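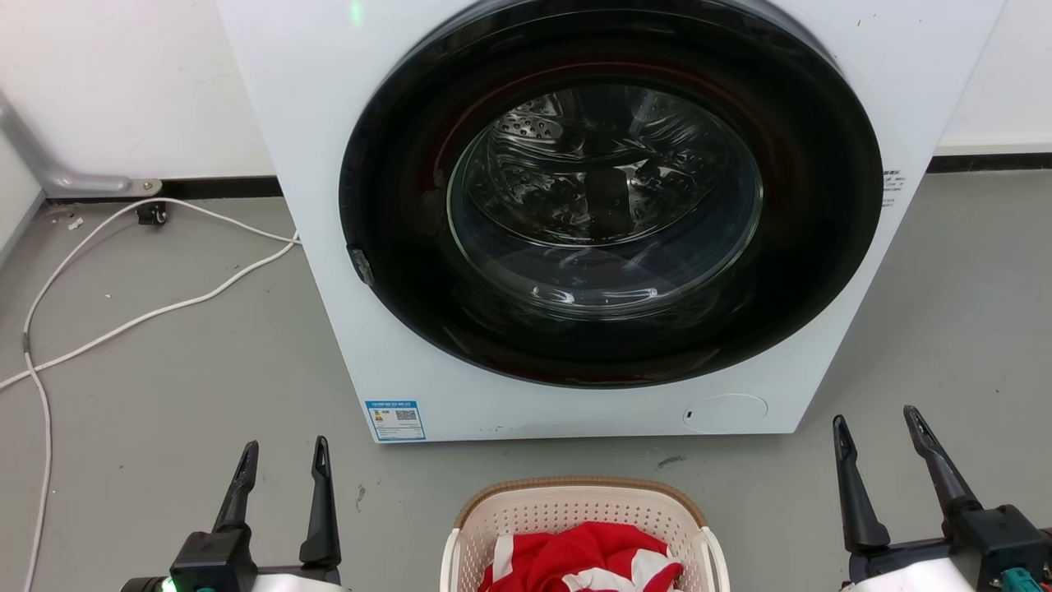
Water Use in Student Homes of Trirncombe
Project report, Home Economics course

1. Purpose
The purpose of our project was to learn how much water students use for laundry. We asked 30 households in Trirncombe to write down the water meter before and after each wash during November.

2. Results
We received notes for 213 washes. Five households did not finish the notes, and we did not include them. Short programs were chosen most often, also for small loads.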